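Two weeks ago I had 39 people on my Surkari line. As of Wednesday night I have 80, and I'm still grinning about it!

If you've been reading for a while you know the Surkaris have been my stubborn branch. The name gets spelled every way a clerk could manage, and for years I had them stuck in one county with no parents, no arrival and no clue where to look next. I'd more or less set them aside and gone back to my mother's side, where the records behave.

Then I got my hands on the Butberg parish register. It was filmed decades ago and finally scanned this spring, and the whole thing runs to 2,953 pages. There's no index. I started at the baptisms and read a few pages every evening with a cup of tea, and for the first 900 pages I found exactly one Surkari, a godmother, which kept me going longer than it should have.

After that they came in clumps. The priest changed, the handwriting got bigger (thank you, whoever you were), and he had the wonderful habit of writing the mother's maiden name and her home village next to every child. One of those villages was Rallis. I had seen Rallis before, on the back of a postcard in my grandmother's recipe box, and I had always assumed it was somebody's last name. It's a place! I said that out loud to an empty kitchen.
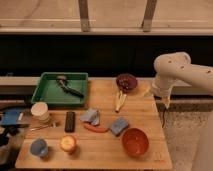 So my great-great-grandmother was born in Rallis, married in Butberg at nineteen, and had seven children there before the family left. Four of them I had never heard of. Two died small, one stayed behind and married a cooper, and the other is the one I'm chasing now, a boy baptized in October who never shows up in the register again. He's not in the burials that I can find, and he's not on the passenger list with the rest of them. I have a theory that he traveled later with an uncle under the uncle's surname, but I need a lot more than a theory before he goes anywhere on the tree.

A few people have asked how I keep track of it all. I use Gistum for the tree itself and a plain spiral notebook for the reading. Every page I look at gets a line in the notebook, even if the line just says "none." It's slow, but I've gone back to those notes so many times - especially for the witnesses and godparents, who I used to skip. Please don't skip them! Half of my new names were standing up at someone else's wedding years before they got a record of their own.

I still have the marriages after the fire to read, and then the loose pages at the back that seem to be out of order. One of them has a column heading I can't make out at all. It starts with a capital that could be an L or an S, and the ink has bled through from the other side. If any of you are good with old church handwriting, leave me a comment and I'll email you the page.

Next time I'll post the chart of all seven children with the sources listed, once I've fixed the two birth dates I typed in backwards.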